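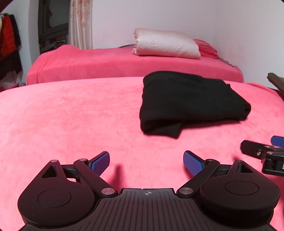

Plidon: Questions I Get a Lot

Plidon is my newsletter of old sports columns and the people who wrote them. I answer all the mail myself, and these are the questions that keep coming back. Last updated April 2025.

So what is Plidon, exactly?

Each issue takes one retired or departed newspaper sportswriter and reprints one column, with permission, plus my own piece on who they were and what their beat was like. Mostly small-paper people. Folks who covered high school wrestling on a Friday-night deadline and drove home on bad roads, and who never got near a television studio. I love them, and I could go on (I do, every issue).

Who are you, and did you cover sports yourself?

I did! I spent 17 years on the desk at a daily in Grundholm, first taking scores over the phone and later editing the section. I wrote a hockey column for a while, too. It was okay. I was a much better editor than I was a columnist, and I think that's why I read other people's columns so closely now.

How often does it come out?

Twice a month, except in the summer, when it comes out whenever I finish it. Issues are sent in the morning. If yours hasn't arrived by lunch, check the spam folder first and then write to me. 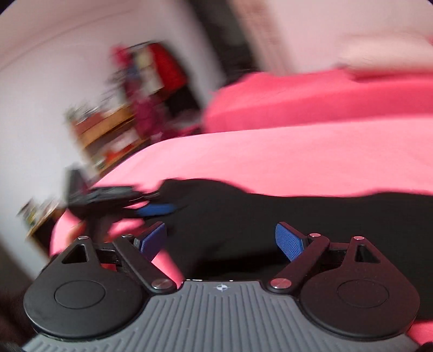
The gripper from behind, slightly above.

Why did you start with Velimir Trajkovski?

He was the first sportswriter whose name I knew. He covered soccer and track for the Girnska paper, and my dad used to read him out loud at breakfast, doing all the voices. When Trajkovski died, the paper ran a short notice that got his years on the job wrong. I was mad about it for a week, and then I wrote 80 paragraphs about him and mailed them to my friends. That was issue one. It's way too long and I've never cut it.

His piece about the substitute goalkeeper who had to borrow shoes is still the one readers mention most. If you're new, start there.

Can I suggest a writer?

Please do. Send me the name, the paper, some idea of the years, and one column if you have it. A clipping you photographed on the kitchen table is fine as long as I can read the whole thing, including the date at the top if it's still attached. I can't promise an issue. I have a long list and I pick from it by mood, which drives my brother crazy.

Do you only write about people who have died?

No, and the living ones are more fun. They call me up to argue. Miss Tu, who wrote about bowling and later about nearly everything, went through my draft on her with a pencil and sent it back with a note saying I had made her sound patient. We ran the note.

With writers who have died, I always talk to the family before anything goes out. If they'd like it left alone, I leave it alone. 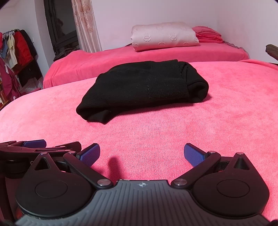
I'm giving a talk at a memorial for a sportswriter. Any advice?

I get this one more than you'd think, and I've done a few of these talks myself. Read something they wrote. Keep it short -- 300 words of a good column is plenty, and people will want to hear the voice again. Pick one with a joke in it. If they were lousy to work with on deadline, go ahead and say so, because everybody in the room from the paper already knows and they'll relax once it's out.

Also, print it in big type. You will not be able to read small type.

Where do you find the old columns?

Library microfilm, mostly. Families keep scrapbooks, and those are wonderful but the scissors tend to take off the page number, so I still end up at the microfilm reader to check. I type everything in by hand. Typos in the originals stay, unless it's somebody's name, and then I fix it and say so at the bottom.

How do I get permission to reprint something from Plidon?

My own pieces: just ask. The columns belong to the papers or the families, so you'd need to go to them. I'm happy to pass along a message. Give me 48 hours before you nudge me.

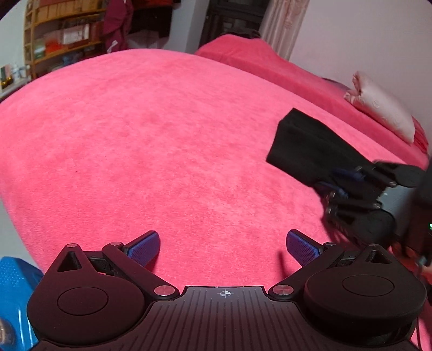 Pink blanket, jaws open wide.

Does it cost anything?

Nope. There's a tip jar at the bottom of each issue and it pays for copying fees and gas. Please don't send checks, my bank is a long drive.

Will there be a book?

Maybe! I've been saying maybe for a long time. The permissions are the hard part -- some of these papers have been sold so many times that I can't find a person to ask. If you happen to know who ended up with the Girnska archive, write to me, the address is on the contact page.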